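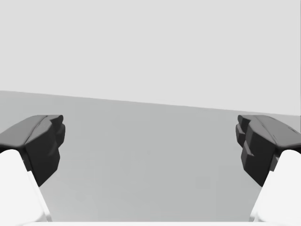

How many runs do we need before training our pick task for the Kuruc student challenge? Team of 2, all in sim, deadline end of July.

Start with 75 clean ones on a single object, train, see what breaks, then record more of whatever broke.

**Dušan Tóth**

Long version. First time entering, we drive the arm by hand in the simulator and save every run. Warard (other team at our school) told us they have 2,000 and now my partner is panicking. We have 1,051 but a lot of them are junk, bumped the table, let go too early, etc. Keep the junk or toss it? Also do we move the start pose every time or leave it. Club meets Tuesday and I'd like to have a plan by then.

**Ľudovít Štěpánek**

The short answer up top is mine, mods moved it. Toss the junk. Seriously. We kept ours last year and the arm learned to hesitate right over the part, every single time.

Start pose: move it a little each run. Tilt the wrist too, few degrees either way. Open the fingers all the way before you go down.

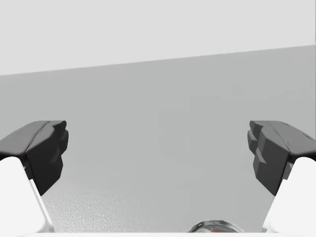
Then come down slow, stop, close, wait a beat, lift. Same rythm every run. If two people are driving, agree on the speed first, our two styles didnt mix at all and we lost a week on it.

Don't worry what Warard has. Check the rules page for the time limit per try, it changed.

**Lukik**

we used 2,000 and it was fine. more is better imo

**Pritden**

Depends on the object. Small shiny stuff took us way longer then blocks. Save your settings file with each batch or you'll be sorry, ask me how I know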